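Review: Pleretti hand controller, with the Histcombe simulator

I've had the Pleretti for 2 weeks now and I keep finding excuses to stay on after the meeting and use it. You hold it in one hand, squeeze to close the gripper, tilt to turn the wrist, and the arm on the screen follows. My first set of letter block demos took 15 minutes, including a lot of giggling!

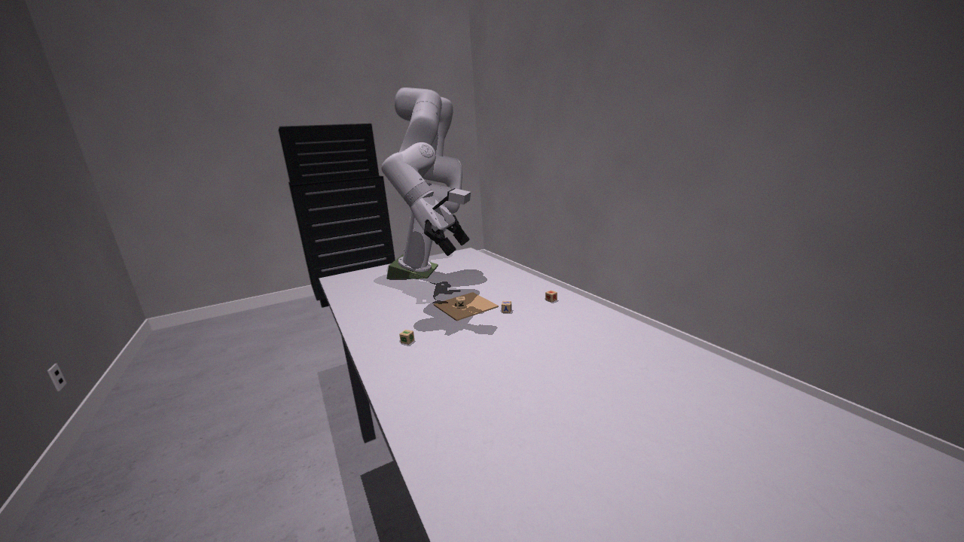 Histcombe Robotics Club | Teaching by Hand Group

We use it with the simulated arm, a board and a few letter cubes. The task is to get a cube onto the board, and each good run is saved for the robot to learn from. What I love is how gentle the controller is near the table. Our old Haddad joystick always overshot, but with this one you can creep down over a cube and stop dead.

The wrist view is a real treat too. It bends everything like a fishbowl, and I needed 3 evenings to get used to it, but now I line up the fingers in that view and only check the wide one for height.

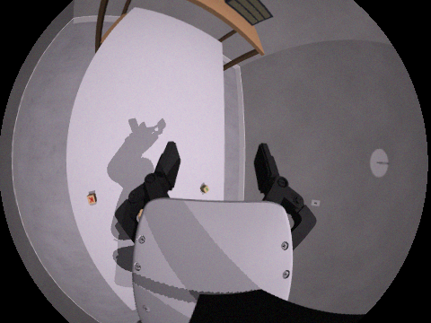 Wrist view, fingers open.

Grumbles: the squeeze trigger is stiff for small hands, and the strap rubs. The Flulus recording add-on saves a run the moment you let go, so put the controller down carefully or you'll be deleting half a demo. The manual skips this completely.

I'd still pick it over anything else we've tried. Come and have a go, it lives in the blue drawer and the charger is on the shelf over it.

Firouzeh Azimi, Aug 9, 2020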